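# Mai notebook: grasp timing and the place step in sim

August 2021. Entry by Oanh La, with additions from Keir where marked.

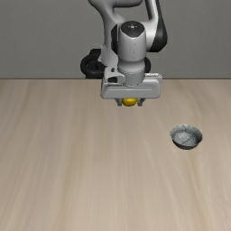
*Render: Mai simulator, front camera. Credit: Hạnh Phí / Furneck*

Working on the pick half of the yellow-object-to-bowl task. The render is from the approach phase with the fingers either side of the object and the bowl out to the right, nearer the camera. Everything below refers to this task unless I say otherwise.

## Where we left it

The scripted planner was fine on its own. The learned policy, trained on the planner's rollouts, was closing the gripper early. Wycliffe's view was that the training data had a bad label somewhere. Mine was that the policy couldn't tell height from the front camera alone. We had argued about it enough, so I set up a run that would separate the two.

## Setup

- Policy checkpoint: the one trained on 400 planner rollouts, no augmentation
- Action chunk: 16 steps, executed in full before replanning
- Episodes per condition: 166, same seeds across conditions
- Object start position randomised, bowl position randomised, lighting fixed
- Observations: front camera plus joint positions and gripper width

Success means the object's centre is inside the bowl radius at the end of the episode and the fingers are open. I left the old check in as a separate column because it only looks at the object position and would pass an episode where the gripper is still holding on.

## Label check first

Went through the rollout writer. The gripper command is stored at the time it is sent and the joint positions are stored at the time they are read back, and those are one control tick apart. So each recorded observation is paired with the command from the tick after it. For the arm this hardly matters as the motion is smooth. For the gripper it means the close command shows up one tick before it should.

One tick isn't enough to explain what we were seeing, though. The early closes were 9 ticks ahead in the worst episodes. Fixed the pairing anyway and regenerated the data. The old set is still on the shared drive under `rollouts_unaligned` and should not be used for anything new.

## Chunk length

Next I looked at when in the chunk the bad closes happened. They were nearly all in the back half. The policy predicts the close from an observation taken while the hand is still well above the table, and then the controller executes the chunk without looking again. If the descent lags at all, the fingers shut too high.

The descent does lag. The controller limits joint velocity but the planner's recorded targets don't take the limit into account, so the commanded position runs ahead of the measured one on the way down. Plotted commanded against measured height for a handful of episodes and the gap is plain in every one.

Changed two things, one at a time:

1. Execute only the first half of each chunk, then replan. Early closes became rare. Inference cost doubles, which doesn't bother us in sim and might on hardware.
2. Put the full chunk back and record measured targets in place of commanded ones, then retrain. Early closes dropped too, but the arm got slower and a few episodes timed out over the bowl.

Running both together was no better on closes than the first change alone, and it kept the timeouts. Going with the first change for now.

So Wycliffe was right that there was a label problem, I was partly right about height, and neither of those was the main cause.

## Occlusion

With the hand down over the object, the body of the gripper hides the top of it from this camera, and the lower part is all you get between the fingers. The segmentation mask shrinks as the hand comes down, and the perception module was reading the shrinking mask as the object moving toward the camera. Its position estimate slid across the table during the last part of the descent.

The policy doesn't use that estimate, but the planner fallback does. Mahlet's patch freezes the estimate once the projected hand outline overlaps the mask by more than a threshold. I've merged it with the threshold in the config file under `perception.freeze_overlap`. It unfreezes when the gripper opens again.

Still to sort out: if the object gets knocked during the freeze, the estimate is stale and the planner will go to the wrong spot. Mahlet suggested checking gripper width after the close. If the fingers have closed all the way, there's nothing in them, so lift, unfreeze and look again. That seems good enough.

## Bowl mesh

The bowl's collision mesh was a convex hull, so as far as the physics was concerned it had a lid. Objects released over it sat at rim height or rolled off. This has probably been dragging down the place numbers since December and we blamed the release height. Keir has swapped in a decomposed mesh.

> Keir: the new mesh is heavier and the contact solver complained until I dropped the timestep. Sim runs slower now. If you are only testing the approach, use the `bowl_hull` flag and get the old speed back. Don't report place results with it on.

The place results in the shared sheet from before this entry should be treated as unreliable. I've greyed out the column and left the values in.

## Tooling

- The replay viewer now draws chunk boundaries as ticks on the timeline. This would have saved me most of a day.
- The seed is written into the episode header. Previously it was only in the launch log, and the logs get rotated.
- The Gromari exporter still drops gripper width when it converts to the training format. Worked around it with a sidecar file. Wycliffe has the ticket.
- Renamed `success` to `success_pos` and added `success_released`. Anything that reads the old name will fail loudly, on purpose.

## Next

- Rerun all conditions with the new bowl mesh and the aligned data
- Time the half-chunk setting on the Vunodau machine, which has the slower GPU
- Ask Hạnh whether a wrist camera can be added to the sim without redoing the calibration files
- Randomise lighting, which we keep putting off
- Try blending overlapping chunks at the replan point. There's a small jerk in the joint velocities at each boundary and I'd like it gone before anyone tries this on the real arm

Config and plots are in the run folder, same name as this entry. The plots with the dashed line are from before the alignment fix.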